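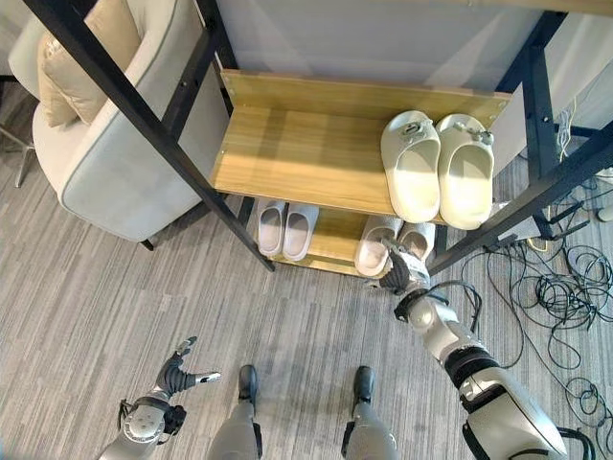

Chapter 3
Shoes, Slippers, and the Place They Are Kept

Words to know: tier, backboard, footbed, upper, outdoor zone, resting pair, overflow

Before you read

Think about the place in your home where shoes come off. It may be a hall, a corner of the living room, or a mat outside the door. Write down what was on the floor there the last time you walked through. Keep the list. You will use it at the end of Section 3.2.

What the chapter covers

Chapter 2 dealt with coats and bags, which hang. Shoes sit, and they are handled differently. A coat on the wrong hook is still off the floor, but a shoe in the wrong place is usually underfoot. The chapter starts with the rack, goes on to pairing and placing, and then takes up the floor in front of the rack. Washing and drying are left for Chapter 4, and leather care is in Chapter 6 with belts and gloves.

Most of the households described in the chapter are small ones. Where a house has a separate mudroom or a closet by the door, the same steps apply, but the rack can be larger and the outdoor zone can be closed off.

3.1 The rack

A shoe rack is a set of shelves low enough that a person can reach the bottom one by bending at the knees. Each shelf is called a tier. Two tiers are common in apartments. Taller racks hold more, but the upper tiers tend to fill with mail, keys, and hats, and the shoes end up on the floor again.

Racks are made with solid shelves or with bars. A solid shelf supports the whole sole, so soft slippers keep their shape, but grit stays where it falls and has to be wiped away. Bars let grit through to the floor. Heels can slip between them, and thin sandals sometimes tip. If the household wears mainly slippers and slides indoors, a solid shelf is the better choice. If it wears mainly boots, bars are easier to live with.

Some racks have a raised board along the back of the top tier. A backboard keeps shoes from being pushed off against the wall and protects the paint. It also gives the toes something to line up with. On a shelf without a backboard, set the shoes a little forward of the back edge and check them when you sweep.

Measure before buying. Write down the width of the wall space, the depth from the wall to the path people walk along, and the swing of any door nearby. Then measure the longest shoe in the house from heel to toe. The shelf should be at least that deep, or the heels will stick out and be kicked. In the Bultum apartment, which is used as the sample household throughout Part One, the wall space beside the armchair was 29 inches wide, and the family had already bought a wider rack. It stood at an angle for a whole winter before they exchanged it.

Where the rack stands matters as much as its size. Keep it away from heaters. Strong sun is also a problem over a long period, because it yellows pale foam and makes some glues brittle. A patch of sun that crosses one end of a shelf for part of the day does little harm, but do not leave the same pair in it month after month. Trade ends from time to time.

A seat near the rack is useful to anyone who cannot put on shoes standing up. It should be firm enough to rise from. A deep armchair will do if a cushion is placed behind the back, so that the person sits closer to the front of the chair.

3.2 Pairing and placing

Indoor footwear is harder to keep in pairs than outdoor footwear. It is light, it has no laces, and people step out of it wherever they happen to stop. One slipper is left beside a bed and the other travels. Begin every tidy by finding the second half of each pair before anything goes on a shelf.

The general order of work is as follows.

1. Bring all loose footwear to the rack and set it down in front.
2. Match the pairs. Put any single shoe to one side.
3. Turn each shoe over and look at the sole. Brush off grit outdoors or over a sheet of newspaper.
4. Place the heaviest pairs on the bottom tier.
5. Place the pairs worn every day where they can be reached without moving anything else.
6. Go back to the single shoes and look for their partners.

Step 6 is often skipped. A single slipper left on the floor beside the rack will collect other things around it by the end of the week.

Which way should the toes point? Both ways are in use. With the toes toward the wall, the open heels face the room, and a slide or slipper can be picked up by the heel or straps and put down again without turning the hand. With the toes toward the room, the row looks more like a shop display, and the backs of the heels are protected. Pick one and use it for the whole rack. When half the pairs face in and half face out, mates are harder to recognize, and this is especially true of pale slippers in nearly the same color. Light gray and pale pink can look alike in the shade under an upper shelf.

To lift a soft slipper, hold it at the heel or around the whole middle. Pulling on the lining will loosen it. Thick-soled slides can be lifted by the strap, but take care with any charm or other decoration clipped there. Clips come off in the hand and roll under furniture. If a charm is loose, take it off and keep it in a dish until it can be refitted.

Set the shoe down with the heel just inside the front edge of the shelf. Then set its mate beside it, close but not pressed against it. Soft slippers with a fluffy or quilted lining need a finger's width between pairs. If they are squeezed together, the sides fold inward and take a crease.

Tsehay Tamiru, who ran the home skills course at the Soteddale adult school when these chapters were first tried out, asked her classes to place shoes with one hand and then with both. Most people used both hands without thinking, one for each shoe, and put the pair down crooked. Placing one shoe at a time was slower but needed no straightening afterward. Try both ways on your own rack and note which gives you the straighter row.

A resting pair is a pair that is in season but is not being worn that day. Foam and cloth insoles do better with a day between wearings. Resting pairs can go to the far end of the bottom tier. Pairs that are out of season are overflow, and they belong in a box or closet. A rack that is packed full on a quiet evening has no place for a visitor's shoes.

Activity

Take out the list you made before reading. Mark each item O for outdoor, I for indoor, or X for anything that is not footwear. Beside each X, write where the item should have been. If there are more X marks than the other two together, the trouble is with the room and not with the rack, and you should go back to Section 2.4 before going on.

3.3 The floor in front

The strip of floor in front of the rack takes more wear than the rack does. It should be kept clear to the depth of one long step. Shoes may be set there while they are being sorted, but nothing should be stored there.

Carpet is quiet and warm under bare feet, and a striped or flecked carpet hides dust between cleanings. Hiding dust is a mixed benefit. Run the vacuum over the strip on the regular day whether it looks dirty or not. Hard floors show grit at once and can be swept in a minute, but soft soles slide on them, and a mat with a rubber back is needed.

The color of the floor also affects how well people see what is lying on it. Dark things stand out on a light floor even at the edge of your view. Bare metal is less certain, because it takes on gray and white tones from whatever light there is. Pale slippers on a pale floor are the hardest of all to notice, and older people trip on them more often than on dark shoes.

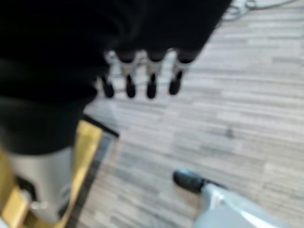

Figure 3.1 Black fabric and silver metal against a pale floor.

If the floor is light and the slippers are light, add contrast somewhere. A dark mat under the rack is the simplest way. A lamp at hand height near the rack helps in the evening, when the lower tier is in shadow. Do not rely on the ceiling light alone, since the upper shelf blocks it.

Check the legs of the rack while you are down at floor level. Metal legs can press dents into carpet and leave rust marks where wet boots have dripped. Move the rack a few inches twice a year and brush up the pile. On hard floors, fit felt pads under the legs and replace them when they flatten.

Try it at home

The Vidholm family and the Bošković family live in the same building and have the same amount of wall beside the door. The Vidholms keep 50 dollars a year for the entry and spend it on mats. The Boškovićes spend nothing and take their shoes off on the landing. Write a short paragraph on how each household should arrange its indoor slippers. Say where the clean pairs would go, who would have to walk farthest in bare feet, and what would change if a guest came in the rain.

Section 3.4 begins with boots, which need a tray as well as a shelf. Have a ruler and an old towel ready before you start it.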